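Velo Sorting Kit (club edition)
Price: £580
Item no. 791
In stock, ships from September

I put this kit together for our own robotics club first, and only started selling it when other clubs kept asking where we'd bought ours. We hadn't bought it anywhere! It was a pile of bins and cable offcuts on a bench, and the kids loved it more than any of the posh foam blocks we'd paid proper money for.

The idea is simple. Your arm picks wire harnesses out of a yellow bin and lays them on a foam-lined tray. That's the whole task, and it'll keep a group of teenagers busy for a term. Blocks stay where you put them. Twisted wire flops about, hooks itself on its neighbour and comes up sideways, so they have to think about where to grab (the black sleeve is a good first guess on the blue and white ones) and how slowly to lift.
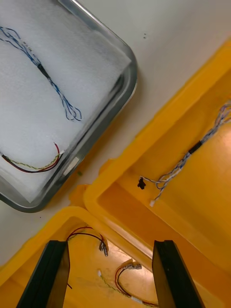
Botond Bozsik, who runs the Szekeres after-school group, had an early set from me and his lot invented a race with it. Two teams, same bins, and you lose a point for every harness that brings a friend along. I've pinched the rules and printed them on the back of the task cards, with his blessing.

What you get:
Yellow plastic bins for the loose harnesses
Tray with white foam lining
Blue and white harnesses with black sleeves
Red and black harnesses with crimped ends
Task cards, easy to fairly evil
Spare foam sheet

What you don't get is the arm. I've used the kit with our Condeo and with a home-built one that Mariann Borbély's students made, and both coped fine with plain flat fingers. If your gripper closes very hard, turn it down before you start or you'll be buying spare harnesses from me every month. They come in packs of 4.

Do put the bins on something that doesn't slide. A bit of drawer liner does it. And keep the harnesses out flat between sessions if you can, they pick up kinks in a drawer and then the easy cards aren't easy any more.

Schools can order on invoice, just put the school's name in the notes box at checkout. Questions go to Josiane Langlois on the Flemik help desk. She's quicker at answering than I am, though I do read everything in the end.

Page updated 24 August 2022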